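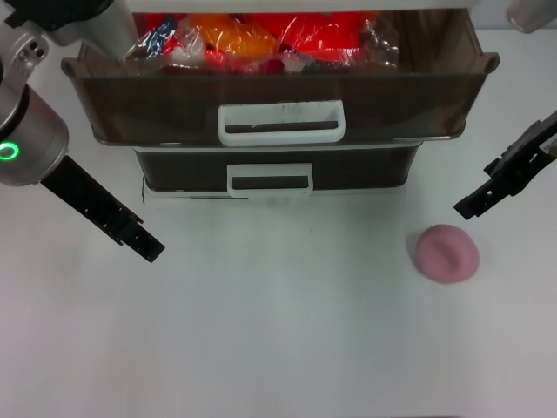

Storing wrapped items in a two-tier drawer unit

Troletham Household Help, Storage

Posted by Mohsin Durrani
I keep small items in their clear plastic bags inside a two-tier plastic drawer unit. The upper drawer catches when it is full. Should the bags be removed?

Hustance
Removal is not required. Please press the air out of each bag, fold the open end underneath and keep the contents below the rim. Heavier items should be placed in the lower drawer.

Grerkthorpe56
Mine did the same. I took half of it out and it closes now.

2 replies. This thread is closed to new posts.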